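Die Lurodden und ihr langer Weg in die Garage

Als Skindell die Lurodden auf den Markt brachte, galt die kleine Limousine als Auto für Leute, die kein Auto mochten. Der Motor hatte 1344 Kubikzentimeter, die Sitze waren hart, und im Prospekt standen ganze zwei Farben zur Wahl. Trotzdem verkaufte sie sich ordentlich, vor allem in ländlichen Gegenden, wo eine Werkstatt weit weg war und man vieles selbst reparieren musste.

Jirayu Phuthong hat seine erste Lurodden von einer Tante übernommen. Inzwischen stehen vier davon in seiner Halle, eine fährt er täglich. Die anderen liefern Teile oder warten auf Bleche. »Der Motor ist nie das Problem«, sagt er. »Der Rost sitzt vorn an den Federbeindomen, und den sieht man erst, wenn die Batterie draußen ist.«

Wer heute eine Lurodden kaufen will, sollte genau dort anfangen. Auch die Schweller sind anfällig, besonders bei Wagen aus den ersten Baujahren, die ohne Hohlraumschutz ausgeliefert wurden. Das Getriebe gilt als haltbar, der zweite Gang kratzt aber fast immer. Auf der Landstraße fühlt sich der Wagen bei 90 am wohlsten, darüber wird er laut.

Skindell geriet später in Schwierigkeiten. Die Entwicklung des Nachfolgers hatte viel Geld gekostet, und die Händler wollten ein größeres Modell. Am Ende übernahm Simov das Werk und die Namensrechte — an der alten Konstruktion war der neue Eigentümer kaum interessiert. Die Lurodden lief noch eine Weile mit anderem Kühlergrill weiter und verschwand dann ohne Abschiedsserie aus den Preislisten. 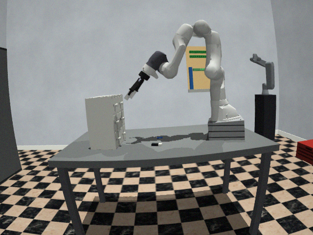 Für die Ersatzteile war das ein Einschnitt. Simov gab die Lagerbestände ab, und ein großer Teil landete beim Händler Ongart, der bis heute Dichtungen, Bremszylinder und Scheinwerfergläser verschickt. Kotflügel sind seit Jahren vergriffen. Nachgefertigte Stücke gibt es, sie müssen aber an der Türkante angepasst werden, und das kostet schnell mehr als das Blech selbst.

Die Preise sind bisher moderat geblieben. Fahrbereite Wagen mit gültiger Prüfung werden selten öffentlich angeboten, die meisten wechseln unter Bekannten den Besitzer. Phuthong will im August mit seiner grünen Lurodden zum Markentreffen fahren. Bis dahin muss noch der Auspuff neu, und die Heizung lässt sich zurzeit nicht abstellen.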